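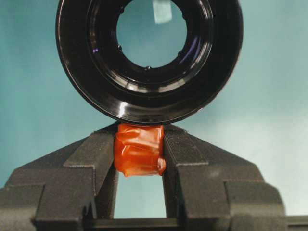
I've been producing political talk for long enough to know what my own shows do to people, and I'm looking for a bunch of regular viewers to come in and tell me about it to my face. The show is Burkis, it goes out live on Thursday nights, and if you live anywhere near Pukamside you've probably yelled at it. We start every hour with a big wide topic (the state budget, say, or who gets to draw the voting map) and then the talk steps down and down, like those shiny black tiers going inward, ring inside ring, until all that's left is the opening in the middle and two guests fighting over one word somebody used in a hearing. I want to know at what point you stop listening. I have theories, my boss has theories, and our theories don't match.

So! Pledetti, the company that makes the show, is putting together a viewer panel for the summer run, starting in June. I'm the one running it, I'm the one reading the emails, and I'm the one who'll be standing there with the bad coffee when you walk in.

What you'd be doing

You come to our studio in the Kristiansen building for seven sessions. We meet at 6:30 p.m., eat something, and watch the show together as it airs. After that we talk for an hour. I'll ask questions, but I mostly try to stay out of the way. You also get a notebook, and I'd love it if you wrote in it while you watch — when you got mad, when you got bored, when a guest said something you'd never heard before, when you picked up your phone. Spelling doesn't matter. Swearing is fine.

Between sessions I'll send you a short clip and a couple of questions by email. Most people will get through it in the time it takes to do the dishes.

You will not be on camera. We do record the sound of the conversation so that I can go back over it, and that recording stays with me and the two people on my team. If we ever want to quote you on the show or anywhere else, we'll ask you first, and you can say no and still come back the next week.

Who I'm looking for

Anybody 18 or over who watches or listens to political news at least a couple of times a week. I want people who vote red, people who vote blue, people who skip the top of the ballot and only care about the school board, and people who gave up on voting and would like to explain why. You don't need to like our show. If you turned it off for good after the primary debate special, please, please write to me, because I've been trying to find you people for months.

I can't take anyone who works for a campaign, a party, an elected official or another news outlet, or who lives with somebody who does. Sorry about that one. Last time we had a very charming man who was on a candidate's payroll, and the whole group had to be started over.

You also need to be able to sit in a room with someone you think is dead wrong and let them finish a sentence. I'm serious about this. Arguing is welcome and I hope you'll do plenty of it, but if you interrupt everybody all night I'll ask you to go home, and I'll feel awful, and I'll still do it.

The money

It pays $880 for the full set of sessions, half after the third one and half at the end. If you drive in from outside the county there's gas money on top of that. Parking behind the building is free after 6. If you have to drop out partway, you get paid for the sessions you came to.

The room is on the ground floor with a ramp at the side door, and we can have the show captioned on the big screen. If you need something else to be able to take part, put it in your email and I'll see what I can do. I can't offer child care this time, which bugs me, and I've asked for it in next year's budget.

How to get in

Write to me, Ylva Moen, at the panel address on our contact page and put "viewer panel" in the subject line. Tell me your name, the town you live in, what you watch or listen to, and one moment from any political show (ours or anyone's) that made you want to throw something. Keep it under 300 words. I don't need a resume. I don't need to know who you voted for either, although people usually tell me anyway!

We had 940 people write in for the last panel, so it may take me a little while to answer, but everyone gets a yes or a no. If you make the short list, my colleague Halvard Halvorsen will call you for a quick chat. He has a deep, slow voice and people tend to think he's calling about a debt. Please pick up.

One more thing, for those who asked after the last round: no, the hosts don't sit in. They get a written summary from me when the run is over, with no names in it. One of them read the last one twice and then took a long walk, and the show after that was pretty good.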